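Réunion label / édition – 2021-11-17
Présents : direction artistique, prod, juridique, promo. Excusée : la compta.

**1. Album Hidham**
Mix reçus pour 11 titres, le douzième toujours chez l'ingé son. Le groupe veut changer l'ordre des morceaux – refusé, les livrets sont déjà en maquette. Single maintenu. Clip : premier montage trop long, à reprendre. 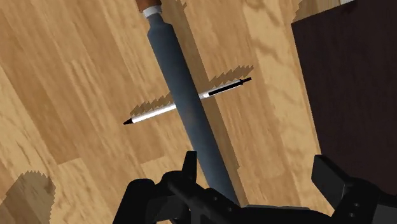
Pochette : version B retenue, sauf la typo du dos. Crédits à relire par tout le monde avant envoi au pressage. Il manque encore les choeurs et le nom du studio.

**2. Litige Negri**
Courrier de leur avocat bien reçu. Ils réclament une part d'auteur sur deux titres du premier EP. Le juridique a retrouvé les bulletins de dépot, signés par les deux parties. On répond par écrit, aucun commentaire sur les réseaux. Rappel : ne pas liker, ne pas partager, même en perso.
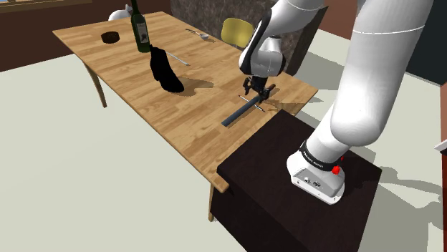
Si la presse appelle – renvoyer vers la promo, point.

**3. Tournée Allix**
29 dates posées, 12 confirmées. Salle Neder : jauge de 906, option à lever vite sinon elle part. Première partie pas décidée, trois noms circulent, débat un peu long. Reporté.
Festival de juillet : cachet proposé trop bas, contre-offre à faire partir demain. 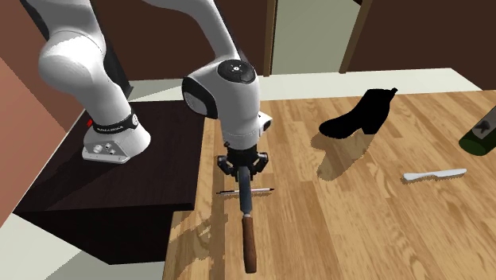 Merch : tee-shirts en rupture dans deux tailles, recommande à valider par la compta. Vinyles non, on attend les délais de l'usine.

**4. Divers**
– Accès au drive partagé : mots de passe à changer
– Playlist du label pas mise a jour depuis juillet
– Contrat de sync : relance faite, pas de réponse

Prochaine réunion : date à fixer par mail.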